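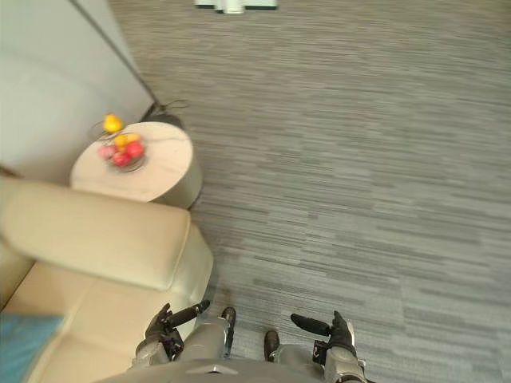 Night ferry from Climitz to Ziter: cabin, recliner or floor?

Derek Cheetham
asked 26th September

My wife and I are crossing from Climitz to Ziter next May for a week of walking, and we can't agree on how to spend the night on the boat. She wants a cabin. I want to keep the 44 a head extra that a cabin costs and spend it on lunch. Her brother did the crossing years ago and says people simply lie down in the forward lounge, and that it's perfectly civilized. I have slept on a good many floors in my time and I know what perfectly civilized means. If the lounge has gray striped carpet like the stuff in the photo up top, I know that carpet too. It is the kind that looks the same whether it was cleaned this morning or under a previous government, and you get up wearing the stripes.

So what I'd like to know from anyone who has done it: is the lounge bearable for two people in their fifties, one of whom has a back? Are the recliners any better? And do they turn the lights off, or is it one of those boats where the bar shuts and the lights stay on out of spite?

Second part. We're hoping to get straight on the bus at the other end and be in Nishad before lunch, to start on the coast path the same day. The bus company's website shows a timetable with two footnotes, and the footnotes disagree with each other. I wrote to them in August. They thanked me for my interest in buses.

3 answers

Milagros Fuentealba

I've done this crossing more often than is good for anyone (my sister married a man from Rulell, and neither of them will come to us). Taking your points in whatever order I remember them.

Get the cabin. I know, I know. But the saving looks very different at three in the morning when a school soccer team has discovered the vending machine. The lounge is fine until you want to be asleep in it. The lights go down to what the crew calls "night setting," and you can comfortably read a novel by it. There's an announcement when the bar closes, one when the shop closes, and one in the small hours whose purpose I have never worked out. It is in two languages and it begins with a chime.

If you do go for the floor, board early and walk straight to the far corner on the port side, away from the doors. Regulars know about this corner and they are not friendly about it. Bring something to put under you and something to put over your eyes. Your coat will do for one of these but not both.
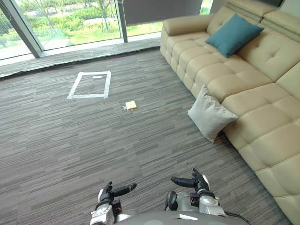

The recliners are the worst of the three, in my opinion. They recline in the sense that a church pew reclines. You pay extra for one, you're assigned a number, and you'll find a man asleep in it who was also assigned that number. My husband liked his, but my husband can sleep in a dentist's chair and has.

If you book a cabin, ask for an inside one on the upper deck. The outside ones cost more, and the window gives you a view of a lifeboat. Avoid anything at the back of the lower deck unless you find engines soothing. Cabins do sell out around the spring holidays, so don't leave it until April and then blame your wife's brother.

On arrival: foot passengers are let off after the cars, whatever the signs say, so don't plan on being first anywhere. There's a bakery to the left of the terminal that opens for the boat. Everybody goes to the cafe straight ahead, which has a picture of a croissant on the door and no croissants.

The bus I will leave to someone braver. I get picked up.

pathgrumbler

Cabin. The bus is the 161. It waits for the boat if the driver feels like it.

harborside_len

I'll take the bus, having waited for it enough. The 161 is right, but there are two versions of it. One goes along the coast through Rulell and into Nishad. The other goes inland, calls at a quarry, a clinic and what I believe is somebody's farm, and then gets to Nishad much later. Both say 161 on the front. Your two footnotes are each correct about one of them. The coast one leaves from the shelter outside the terminal at 10, and the inland one leaves from the same shelter when it has collected enough people with shopping. Ask the driver "Rulell?" before you get on. If he says yes, sit down. If he sighs, stay off.

Pay in cash, small notes if you can. I once handed over a 200 and the whole bus had to be consulted.

As for starting the path the same day, you can, but I'd only do the first stretch out of Nishad, as far as the chapel and back. After a night on that boat you won't want the cliff section, and the cliff section won't want you. Start it the next morning and go in the direction that keeps the wind behind you. The tourist office sells a map. It is a handsome map, and the path was moved after they printed it, so follow the painted posts when the two disagree.
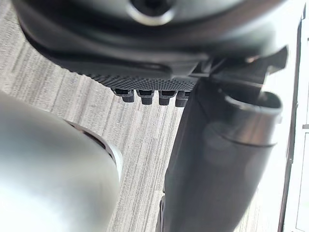 Since you're coming in May, bring poles. The steps down to the coves are steep, and the spray gets onto everything, your hands included. Mine have smooth cork handles, which were lovely in the shop and turned into two bars of soap by the second cove. If I were buying again I'd look for a proper roughened grip, something along the lines of the fine crosshatched diamond pattern on that band in the picture. My wife solved the same problem by wrapping hers in tennis tape, and she has mentioned it on every walk since. Rubber tips as well, please, as the people who live along the path in Rulell have had a lot of metal tips go past their bedroom windows and they will come out and discuss it.

I slept on the lounge floor once, for what it's worth, and didn't find it as bad as Milagros makes out. But I was thirty and I'd been to a wedding.

Derek Cheetham
comment on the above

Thank you all, even pathgrumbler. I read Milagros's answer aloud at dinner, which was a tactical error, and we now have an inside cabin on the upper deck. Len, does the coast bus take two large rucksacks, or do they go on our laps?

harborside_len

Laps, unless you get the seat behind the back door. You won't get the seat behind the back door.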